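Questions I get asked about my tool packing and parts orders

I run a small one-person shop under the name Birnano, mostly selling second-hand and end-of-line workshop bits, and the same questions land in my inbox week after week. So I've finally sat down with a mug of tea and answered the lot. If yours isn't covered, send me a message and I'll add it when I next get round to it (last big update was April, so don't hold your breath).

What do you sell?

Whatever I can get hold of, really! Hand tools, spare housings, chargers, drill bits, the odd vice. A lot of it comes from clearances at Zastov, where they sell off mixed pallets when a range gets dropped. I never know quite what I'm going to find, and that's half the fun for me. It does mean I can't promise to have the same thing again next month, so if you see something you like, grab it.

Is everything new?

No. Each listing says one of three things: new in packet, opened, or used. "Opened" means the packet was open when I got it, or I opened it to check what was inside. "Used" means used, sometimes with paint on.

Why are the parts in clear bags and not boxes?

Space, mostly. My packing room is the back bedroom and boxes ate the whole of it within a fortnight. With a clear bag I can find things by colour without unpacking half a shelf, and if there's a printed label in there I can usually get at what I need by turning the bag over a couple of times. The downside is that the film creases and the print goes with it, so you get letters that are back to front or vanish into a fold. I've had more than one mix-up from reading a label through two layers of crumpled plastic late at night. Now I flatten the bag on the table first and read it properly under the lamp.

Yellow and black things are the easiest to spot by a mile. Grey fittings in a grey label sleeve, on the other hand, I can lose for a whole afternoon. 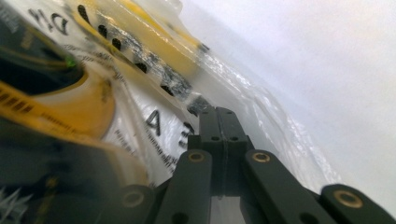 Can you read me the part number off the label?

Yes, just ask, and give me a day. The small print on some of these is really tiny and I need my good glasses and decent daylight for it. If I can't make out a digit I'll tell you so and I won't guess. A wrong number is worse than no number when you're trying to match a spare.

Will my order arrive in the bag I see in the listing?

Usually, yes. If the bag has split I'll swap it for a plain one and pop the original label inside, so you've still got the numbers. Please don't throw the bag away until you've checked the part fits, as I can't take back "new in packet" items without the packet.

How do you pack for posting?

Heavy stuff goes at the bottom, anything with a trigger or a switch gets a wrap of paper round it, and I fill the gaps with whatever has come in with my own deliveries. It isn't pretty. I used to buy lovely tissue from Tahiri and then I realised I was wrapping spanners in it, so that stopped. Sharp things get a cardboard sleeve and two turns of tape.

How much is postage?

Flat rate for anything that fits in a medium parcel. Orders over 80 pounds go free. Very heavy or awkward items (vices, I'm looking at you) I'll quote for separately before you pay.

How long have I got to send something back?

You've got 30 days from when it turns up. Drop me a message first so I know to look out for it, and put your order number in the parcel. Mystery parcels with no note end up on the shelf of shame until somebody owns up.

Do you do repairs?

I don't, sorry. I can swap a plug and that's about my limit. There's a repair bench at Stallitz that will look at most things, though they like you to ring before turning up.

Can I collect in person?

You can, if you live nearby and don't mind the stairs. Collections are after 6 in the evening. Message me first so I can dig your order out, as there can be 70 bags waiting on those shelves in a busy spell and I'd rather not search with you standing on the landing.

Do you buy tools?

Sometimes! Send me a couple of clear photos, one of the whole thing and one of the label, flattened out if it's in a bag. Tell me if it works or if you haven't tried it. I pay a bit more when the original packaging is there, even if it's tatty.

Can you hold something for me?

For 2 days, and then it goes back up for sale. I've tried being more generous and ended up with a shelf of things everybody had forgotten about, me included.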